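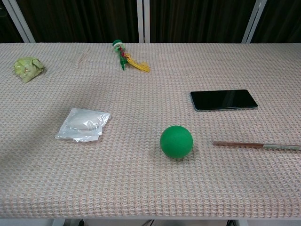 Galleries > Makers' Tables > Orklow

Our makers' tables went up for another season and I've loved going through the photos! The idea stays gloriously simple: put a cloth on a table, spread out a few bits and pieces with plenty of room between them, and see what people dream up. Slavica Spahić set up the Orklow table, and she has a real eye for colour.

I could go on about that waffle-weave cloth all day. It's a pale pinky beige, and if you get up close there are faint orange and cream threads running through the checks. Gorgeous stuff, and so much nicer to work over than bare tabletop.

My favourite thing on it has to be the bright green foam ball (what a green!). It's such a cheerful shape beside that long thin stick with the reddish-brown tip, and I keep thinking the two of them belong in the same project.

Ambros Marti likes the little clear plastic bag with the fluffy or powdery white stuff in it. He's been on about snowy landscapes ever since, and has promised us one for the September table. Bring your own odds and ends along to that one, the more colours the better!

Posted Jul 29, 2025

More galleries
Womlow: paper and paste
Nepia button swap
Thirty-one tiny gardens
Felt offcuts at Zidico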